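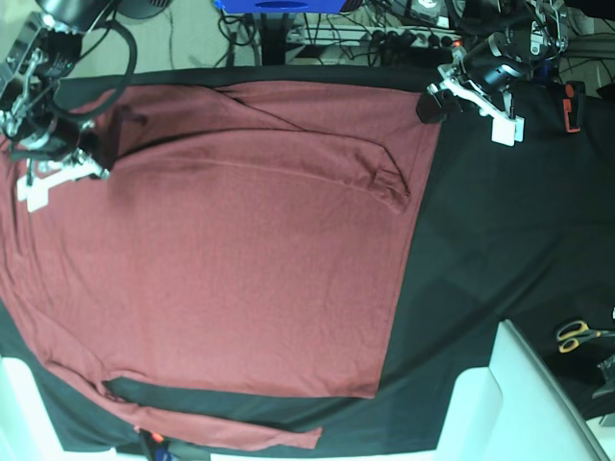
부고 글은 꼭 태어난 해부터 써야 하느냐고, 베르하누 게브루 님이 지난 글 밑에 물어 오셨어요. 쓰다가 첫 줄에서 이틀째 멈춰 있다고, 이력서 같아서 도무지 손이 안 간다고요. 댓글에 짧게 답을 달다가 점점 길어져서 그냥 글로 옮깁니다.

저는 고모 부고를 쓰면서 처음 배웠어요. 그 뒤로 친척들이 자꾸 저한테 맡기는 바람에(한 번 쓰면 계속 쓰게 됩니다, 각오하세요!) 지금은 나름의 순서가 생겼어요. 신문사에 보내는 짧은 부고 말고, 추도식 안내지나 추모 페이지에 싣는 조금 긴 글 얘기예요.

먼저, 쓰기 전에 전화부터

빈 화면 앞에 앉기 전에 전화를 돌리세요. 저는 보통 네 사람한테 걸어요. 같이 산 사람, 형제자매, 일로 만난 사람, 그리고 오래된 친구요. 물어볼 때 "어떤 분이셨어요?"는 별로예요. 다들 "좋은 분이셨지" 하고 끝나거든요. 대신 "전화하면 첫마디가 뭐였어요?"라든가 "그 집에 가면 뭘 내주셨어요?" 하고 물으면 얘기가 쏟아져요. 고모 친구분은 이 질문 하나에 20분을 말씀하셨는데, 저는 받아 적다가 볼펜을 두 번 바꿨어요.

통화하면서 날짜도 같이 확인하세요. 결혼한 해, 이사한 해, 퇴직한 해는 가족끼리도 기억이 달라요. 저희 집은 고모가 올베라로 이사한 해를 두고 세 사람이 세 가지 답을 했고, 결국 옛날 편지 봉투의 소인을 보고 정했습니다.

뼈대는 이렇게 잡아요

1. 이름과 돌아가신 사실. 집에서 부르던 이름이 따로 있으면 괄호로 넣어 주세요. 본명만 보고는 못 알아보는 분이 꼭 있어요.
2. 태어난 곳과 부모님. 한 문장이면 돼요.
3. 일과 학교. 전부 적지 말고 오래 한 것, 본인이 자주 얘기하던 것만요.
4. 가족. 배우자, 자녀, 손주 순서로요. 먼저 떠난 가족도 여기에 씁니다.
5. 그분다운 얘기 한두 개.
6. 추도식 시간과 장소, 꽃이나 조의금에 대한 안내.

베르하누 님 질문으로 돌아가면, 2번이 꼭 앞에 올 필요는 없어요. 5번을 맨 위로 올려도 글이 잘 섭니다. 제가 도와드린 헤녹 가쇼 씨 댁 글은 이렇게 시작했어요. "아버지는 47년 동안 스카르쿤시데에서 시계를 고치셨고, 정작 본인 시계는 늘 5분 빨랐습니다." 태어난 해는 그다음 문단에 나와요. 다만 이름은 첫 문단 안에 넣어 주세요. 저는 한번 멋을 부리다가 이름을 세 번째 문단까지 미뤘는데, 읽던 삼촌이 이게 누구 부고냐고 물으셨어요...

길이 얘기

안내지에 실을 거면 1,000자를 넘기지 마세요. 접는 종이 한 면에 사진까지 들어가면 그 이상은 글씨가 너무 작아져요. 추모 페이지는 더 길어도 되지만, 저는 짧은 판을 먼저 쓰고 거기에 살을 붙입니다. 긴 글을 나중에 줄이려면 식구들 앞에서 누구 얘기를 뺄지 골라야 하는데, 그거 정말 못 할 짓이에요.

가족 이름에서 제일 많이 틀려요

이 부분은 소리 내서 읽으며 확인하세요. 재혼한 가족, 이혼한 며느리나 사위, 연락이 끊긴 형제를 어떻게 적을지는 글 쓰는 사람이 혼자 정하면 안 됩니다. 초안을 보내기 전에 가장 가까운 유족 한 분을 정해서 그분 결정을 따르세요. 이름 표기도 마찬가지예요. 외국에 사는 손주 이름은 한글로 어떻게 쓰는지 본인한테 물어보는 게 제일 빨라요. 저는 사촌 며느리 에반시아 라자리디스의 성을 두 번이나 잘못 적은 전과가 있습니다.

"남편과 1남 2녀를 두고"처럼 숫자만 쓰는 집도 있고 이름을 하나하나 적는 집도 있어요. 저는 적는 쪽이 좋더라고요. 아이들이 나중에 자기 이름을 찾아보거든요.

말투는요

"별세하셨습니다", "세상을 떠나셨습니다", "돌아가셨습니다" 중에 하나를 골라 끝까지 가세요. 종교가 있으면 그쪽 표현이 따로 있으니 다니시던 곳에 물어보시고요. 병명은 가족이 원할 때만 씁니다. 투병 얘기가 길어지면 마지막 몇 달이 평생보다 커 보여서, 저는 한 문장으로 끝내는 편이에요.

그리고 칭찬하는 형용사는 초안에서 반쯤 지워 보세요. "자상하고 인자하고 따뜻한"을 지우고 그 자리에 "손주가 오는 날이면 버스 정류장에 먼저 나가 계셨습니다"를 넣는 거예요. 웃긴 얘기도 괜찮아요! 상갓집에서도 다들 웃으면서 옛날얘기 하잖아요. 유족이 같이 웃을 수 있는 얘기인지만 한 번 물어보시면 됩니다.

보내기 전 마지막 점검

- 추도식 날짜, 시간, 주소를 원래 받은 안내와 나란히 놓고 대조하기
- 나이 다시 계산하기 (만 나이인지 세는나이인지도 통일)
- 집 주소와 생일 날짜는 인터넷용 글에서 빼기. 빈집을 노리는 사람도 있고 명의 도용도 걱정돼요
- 글을 안 본 사람 한 명에게 읽히기

마지막 건 특히 권해요. 저는 늘 렌사 데게파한테 부탁하는데, 지난 10월에는 제가 고인 이름을 상주 이름과 바꿔 적은 걸 인쇄 직전에 잡아 줬어요. 지금 생각해도 식은땀이 나네요.

베르하누 님, 첫 줄이 정 안 나오면 4번 가족 부분부터 쓰세요. 거기는 사실만 적으면 되니까 손이 풀려요. 초안 나오면 댓글로 첫 문단만 붙여 주셔도 좋고요, 제가 읽어 볼게요.

02/09/2026

홈 | 글 목록 | 추모글 쓰기 | 장례 준비 | 댓글 | 맨 위로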